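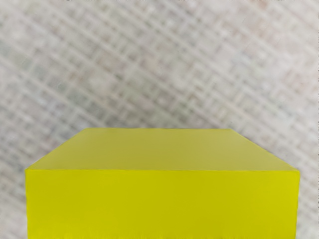

I went to the Flivatik open day on 21st August expecting to be bored, and I was only bored for part of it. The company builds software that is meant to teach a robot arm to handle things it hasn't met before. It had rented a hall, set out 90 chairs and put most of the demonstration on a big screen, running in simulation. I have no quarrel with simulation. I do have a quarrel with a brochure that says "proven in the home" when the home was drawn by a computer.

The task that got the most stage time was picking up a yellow block. The presenter told us that the current model, which they call Meka, had been through 524 versions of the same tabletop before we arrived. A table, a block, a few things from a kitchen. Each version moves the objects a little and changes the look of the walls and floor, so the software can't get by on memorizing one room. Fair enough. That is a sensible way to train, and I wish the rest of the talk had been as plain.

What bothered me was the scoring. A slide gave Meka a very high success rate over 1000 attempts, and it took a question from the back row to find out what an attempt was. If the fingers closed on the block and it left the table, that counted. Where it went next didn't. I have dropped a full casserole on a kitchen floor, and by the Flivatik method that was a success.

Then there is the choice of object. A block has flat sides. It doesn't bend or spill, and it doesn't care which end is up. It's the thing you would pick if you wanted to look good, and we spent most of an hour on it.
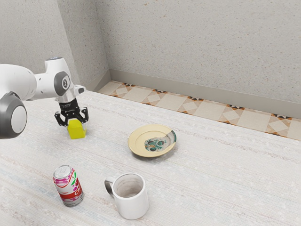
I kept wanting them to go for the mug. Lift it by the handle, full, and put it down in front of somebody. Or take the soda can, which any child knows can be crushed by squeezing too hard. The presenter said those were "on the roadmap" for September. The plate was on the roadmap too. I asked whether the arm treated these other objects as things to avoid or just failed to notice them, and I got a long reply about confidence values that I wrote down in full and still can't turn into an answer.

To be fair to the company, some of the people I talked to over coffee were much more careful than the slides. One engineer told me she didn't trust any number from the simulator until it had been repeated on a real arm, and that friction was the part they got wrong most often. She should have been the one giving the talk. The rival product, Fivex, came up several times, always as the one that cheats on its tests. I went to a Fivex event last year and heard the same thing about Flivatik.

The visitor next to me, who runs a small packing business out in Sugiyama, wanted to know the price and how long it takes to set up. He was told there would be some 200 trial places and that he could put his name on a list. He did. I didn't blame him - he has jobs he can't fill, and a list costs nothing.

My own view is that a buyer should ask for the failures first. Show me the attempts where the block slipped, or the fingers came down in the wrong spot, and tell me what the software did after that. Flivatik must have plenty of those saved somewhere. I asked for them at the door and was given a tote bag and an email address. I wrote to the address that evening and I'm still waiting to hear back.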